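Torkine TK5 network cable tester: review
9/26/20

The TK5 is a two-piece tester for twisted-pair copper: a main unit and a detachable remote. I bought mine to check the wall runs in a small office, 34 drops in all, after the old Stelport unit began reporting opens on good pairs.

Wiremap is the main function. It finds opens, shorts, crossed pairs and split pairs, and shows the result pin by pin. A pass takes five seconds.

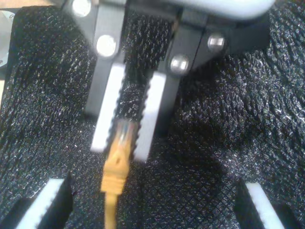 Length measurement is less convincing. On a run I had taped at 129 feet, the display read 235 until I set the propagation value by hand. The manual puts this setting under "Units" – an odd place for it. After that, readings agreed with the tape.

The jacks are recessed, so a patch cord with a stiff boot needs a firm push before the latch catches. The tone generator is loud enough to trace a pair through drywall. 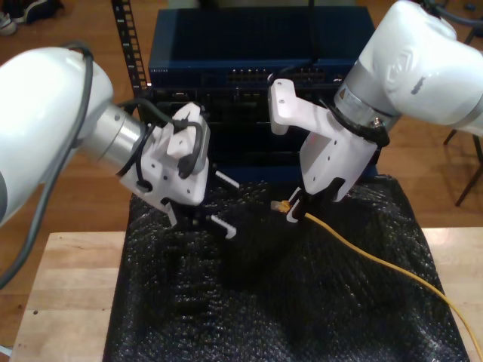

Yellow Ethernet cable, held at the connector end.

Battery life is fair. The belt clip is poor and came off in February. It does not certify cable, and the box does not claim that it does. For fault finding I would buy it again.

Marcelino Holanda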